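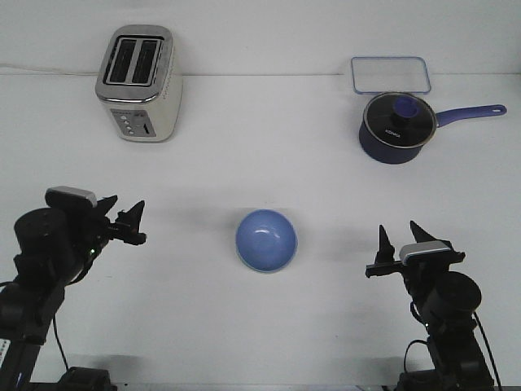 Figure 1. Kitchen items on the white table: toaster, covered saucepan, bowl and food container lid.

Small Kitchen, Shared Counter: Arranging Cooking Items in Student Accommodation

Project report
Author: Dima Haddadin
Submitted: 2023-02-11

1. Summary

This report sets out the findings of a study of counter use in the shared kitchens of Plosthorpe, a student residence of six floors. The study examined how a small number of everyday items can be arranged on a limited surface so that breakfast and a simple hot meal can be prepared without clearing the counter in between. Two layouts were compared. The layout with the tall items at the back and an open space in the middle was preferred by most residents and is recommended for trial on all floors.

2. Background

Kitchens at Plosthorpe were refitted before the present residents arrived. The refit increased cupboard space but shortened the counter. Residents reported in the November survey that items were left wherever a gap could be found, and that the toaster in particular was moved several times a day. The kitchens at Cevthorpe, the neighbouring residence, have a longer counter and were not included in the study.

The project brief asked for a proposal that required no building work and no new furniture. The budget for printed notices and shelf labels was 90 pounds, of which the greater part was left unspent.

3. Items considered

The choice of items followed the survey, in which residents named the objects they used at least once on most days. The toaster, a saucepan and a bowl appeared in nearly every reply. Food storage containers were also named often, usually with a complaint about their lids.

The toaster is a two-slot model in a pale finish with a silver top. Its controls are on the front face, so it has to stand with that side towards the user. The cord needs to run along the back of the table, where it does not cross the working area.

The saucepan is dark blue with a long purple handle and a glass lid marked KONKA. The handle takes up more room than the pan itself and was the main difficulty in every arrangement attempted. The bowl, in light blue ceramic, presented no difficulty and could be placed almost anywhere.

The storage container lid is rectangular, of clear glass with a blue rim. It was included on its own as residents commonly leave lids on the counter while the container is in the refrigerator.

4. Method

A section of white table against a plain wall was used in place of the kitchen counter. The working depth allowed for each layout was 300 mm, measured from the front edge of the space kept clear for preparation to the front of the items behind it.

In Layout A, all items stood in a single row along the wall. In Layout B, the toaster stood at the back left and the saucepan at the right with its handle pointing outwards, with the container lid flat against the wall behind it. The bowl was placed in the middle, nearer the user.

Residents were invited to prepare toast and a pan of soup using each layout. They then completed a short form and were free to add comments. The forms were entered in Statotex and checked against the paper copies by a second student.

5. Results

The forms and the November survey together produced 1455 separate answers, of which 324 concerned the position of the saucepan. Most of these expressed a preference for Layout B. The reasons given were that the handle could be reached with the right hand and that the bowl did not have to be moved before serving.

Left-handed residents were less satisfied. Several asked for the toaster and saucepan to change places, and one pointed out that the cord would then have to reach the socket from the other side. This was not tested.

Opinion on the container lid was divided. Some residents considered that a lid lying flat at the back was out of the way. Others stated that it should not be on the counter at all, and would prefer it stored upright in the cupboard with the plates.

6. Limitations

The table used for the study has no sink or hob beside it. In the kitchens themselves the saucepan spends part of its time on the hob, and the space it leaves is likely to be filled by something else. The study did not cover kettles, which are kept on a separate shelf at Plosthorpe.

7. Recommendations

Layout B should be introduced on two floors for one term. A small label should be fixed to the wall at the toaster's position. A mirrored version should be tried on one further floor if the socket allows.

Container lids should be given a rack inside the lower cupboard. A suitable rack is listed in the Najjar catalogue and falls within the remaining budget.

8. Acknowledgements

The author thanks the residents of Plosthorpe who completed the forms, and the accommodation office for the use of the table.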